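**Re: [plemville-growers] Sharing out the potato order next spring**

Hi all,

Catching up on the thread from last week. My notes are under Hilkka's message, which I've left in below for people who read the list in digest form.
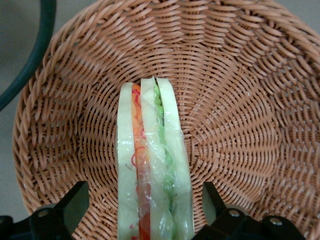
On July 17, 2025, Hilkka Pesonen wrote:

> The seed potato order came to 600 pounds this April and we split it among 36 households. Pickup at the Homotier barn took most of the morning, mainly from people waiting for the scale. I'd like to hear ideas before we order again. Two questions in particular:
>
> 1. Should we keep buying 50-pound sacks and dividing them ourselves, or pay extra for the small bags?
>
> 2. Is anyone still set on Groltance? A good part of mine rotted in the row, and I heard the same from the plots along Ikonen Road.
>
> Hilkka

On question 1, I'd stay with the big sacks. The small bags would add up to $200 to the bill, and I don't mind an hour of weighing. What slowed us down was having one scale for everybody. I have a hanging scale that reads to 50 pounds and can bring it. If we weigh the night before and put a name tag on each share, pickup is just people coming by with something to carry them home in.

We should also ask for orders in round numbers. I helped with the list in April and there were requests for 7 pounds, 11 pounds and one for 3 and a half. Multiples of five would be a lot easier to pack.

On question 2, I planted 14 pounds of Groltance and lost maybe a third. My ground is heavy clay at the low end and that's where the losses were. The row up by the fence came up fine. I also cut my seed the same day I planted it, and I should have let the pieces sit a couple of days first. So I wouldn't blame the variety yet. Could the people on Ikonen Road say whether they cut theirs, and how long they waited?

I'd order less of it next time – half of what we got – and put the difference into a plain early red. The reds did well for me both years.

Two other things:

- The supplier wants the order in by the end of January if we want the April truck. Last time we were late and took what was left.
- I still have two empty burlap sacks from the barn. If they're yours, let me know and I'll leave them on the hook by the side door.

I can't make the next meeting, but I can take over the order sheet if Hilkka wants a year off from it.

Ron
(plot by the lower gate)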